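Prurness Makers Help > Home Builds > Robot Arms

Gripper twists long plastic parts when pushing them into a socket

Asked August 22, 2020
Viewed 925 times

Hi all, first post after a long time of reading, so please be kind if this is in the wrong section. I've been building a robot arm bench in a corner of our shared workshop since last October, and the idea is to have it strip old desktop computers and also practice putting parts where they belong. The arm runs on a Trivside controller and the fingers are the linkage type with the little pads at the ends. I made a gray practice board with different holders along the top, and the one giving me grief is the square socket at the right end.

The part I use for it is long, narrow and blue, with a chunky block at one end that the fingers can get a good hold of. Picking it up is no trouble. Going in, the first bit is usually fine too, and then the far end starts to drift sideways and the whole thing binds up. If I raise the push force it turns in the pads and I have to stop the arm before something snaps.
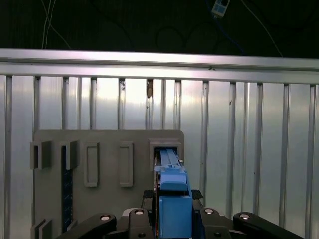 I ran it 100 times over a couple of evenings (my family has been very patient) and 13 of those jammed badly enough that I had to hit stop. The rest went in, though plenty of them sounded scratchy and I wouldn't call them nice. I've tried closing the fingers harder, which made it worse, and slowing the last part of the move, which made it maybe a little better. I also retaught the socket position more times than I care to admit.

What makes me think it isn't only the socket is that I get a similar twist when I work inside the computer case. There's a blue drive rail on the drive cage in there, and when the fingers get hold of something long like that I can see it lean over before the arm has moved at all. Everything in the case is so close together that I don't have much room to come in from a better angle, either.
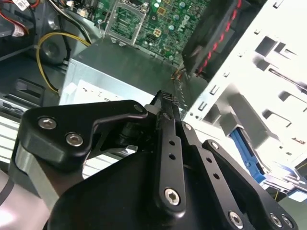
Gripper inside the Dell case, power supply just below the motherboard

So is this a grip problem, a teaching problem, or do I need different fingers? I'd love to stay with the ones I have. They came with a Kohlhase kit, and replacing them would eat up most of what's left of my budget for this year. Thank you for reading all of this!

2 answers

Accepted answer

Welcome! I fought with almost the same thing on my own bench, so I can at least tell you where I'd look first.

With a lot of linkage fingers the tips travel in a slight arc as they close. They come together and they also move forward or back a little, depending on how wide the part is. If you taught the pickup with the fingers open and centered by eye, the part may get nudged as they close. On a short block you'd never notice, but on a long one the far end swings quite a bit. Watch it from the side while you close very slowly on the thick end, with the arm standing still. If the tip of the part moves, fix that before you touch the socket again.

Then check that both pads touch at the same moment. Mine didn't, and a thin shim behind one pad cured most of the lean. It took me an embarrassing amount of time to find, and a strip of paper between the pad and the part will show it in a minute or so.

For the push itself, I'd stop some 2 mm inside the opening, loosen the grip just a touch so the part can settle, close again and then carry on. If your controller lets you make the arm soft sideways and stiff along the push direction, do that as well. And please turn the force back down! A plastic part in a square hole shouldn't need much, and if it does, it's crooked.

Inside the case I'd grip closer to the middle of whatever you're lifting, even if that means taking the side of the case that gives you less of a view.

Comment from the asker: The paper strip slid right out on one side! Going to cut a shim tonight. I hadn't thought about the arc at all – thank you so much.

Another answer

try Amach pads, they are softer. I use them for everything and never had a jam but my parts are shorter than yours. you could also file a small bevel on the mouth of the socket, that helps a lot

Comment from the asker: I did wonder about a bevel, but I'd like to leave the board as it is until the pads are sorted out, otherwise I won't know which change did what. Do the Amach ones glue on or screw on?

Comment: glue, clean the metal first or they peel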